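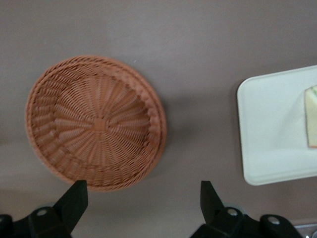 Anahera Hollis wrote in to ask why I still bother with hand guiding when the leader arm gives cleaner joint data, and whether the demonstrations I keep throwing out are worth anything at all. I answered her in two lines at the time. The longer version follows, with the settings I have ended up with since May.

The task is moving a sponge from a tray to a basket. A trial starts with the basket empty and the sponge on the tray, and ends with the sponge resting in the basket and the gripper open above it. I picked it for the contact properties. The sponge compresses, so the closing width at contact and the closing width at a firm grip are quite different numbers, and a policy that has only learned one of them will either drop the thing or stall the fingers against it.

Hand guiding first. I put the arm in gravity compensation, hold it behind the wrist, and walk it through the motion. The joint encoders log at 100 Hz. Force is easy to judge this way and the paths come out short, usually two smooth arcs with a pause at the grasp. There are two problems. My hand gets into the wrist camera whenever the approach is low, and the policy never sees a hand at run time. The second is that the gripper has to be closed by a button, and with one hand on the wrist and the other on the button I tend to close late. On my recordings the lag between the arm stopping and the fingers starting to move was long enough that the trained policy copied it faithfully. It would arrive, hover, and then close.

The workaround for the hand is replay. I guide the arm once, save the joint trajectory, put the objects back on their marks, and let the arm run the trajectory by itself while the cameras record. This doubles the time per demonstration and it only works if the objects go back accurately. For a sponge, a few millimeters of error is harmless. For the peg task I tried in the spring it was hopeless.

Remote control is done with a leader arm, a smaller copy of the follower with a trigger in place of the gripper. Mine is driven by Tedel, the control package I have been using since the old one stopped building. The follower tracks the leader with a small delay, and there is no force feedback in my setup. Without feedback I squeeze too hard. The motor current on the gripper shows it plainly: hand-guided grasps level off early, and teleoperated grasps run to the current limit and sit there. I lowered the limit until the sponge was held with visible but moderate compression, and after that the two sets of data were close enough to mix.

Some details on mixing, which was the main part of Anahera's question.

The replayed trajectories and the teleoperated ones have different speed profiles. Mine by hand are faster in the middle and slower at the ends. If both go into training as they are, the policy sees two different velocities for nearly the same image and averages them, and the result is a hesitant approach. I resample all of them to a common path speed away from contact and leave the timing alone near the grasp and the release. The script for this is called Mudgway and it is not pretty, but it has stopped needing attention.

Action labels are the other trap. For teleoperation, I record the leader position as the action and the follower position as the state. In a replayed demonstration there is no leader, so the commanded position has to be used. I spent most of a weekend training on measured positions before I noticed. The arm sagged a little on every move – the controller needs a command slightly ahead of the measured position in order to push against load, and that offset was missing from the labels.

As for the rejected demonstrations: I reject a trial if the first grasp misses and I back off to try again without having clearly failed. These half-corrections teach the policy to dither above the tray. A clean miss followed by a clean second attempt I now keep. When I added 14 of those to the set, the policy began to recover from misses, where before it would carry nothing across to the basket and open over it with full confidence. The release was the same in both cases, and so was the return to the start pose.

Start pose matters more than I expected. I used to begin every trial from the same joint angles, and the policy was brittle as soon as it drifted off the usual line. Now I offset the start by hand, let go, and begin recording from there. I also shift the basket and tray between trials, including positions where the tray is partly outside the wrist view. The overhead camera covers those, but the policy should not need it for the last part of the approach.

Current set, in the Fokport folder for those who have access: 3016 recordings in total, all tasks included, of which roughly 1000 are the sponge task. Teleoperation makes up the larger share by far. Hand guiding is what I use to open a new task, mainly to find out where the contact forces lie before I set the current limit.

Anahera also asked about putting a cheap force sensor in the leader trigger. I have one on the bench from Jodthorpe and have not wired it in. The mounting holes do not match the trigger housing, so a new bracket has to be printed first, and the printer is waiting for a nozzle.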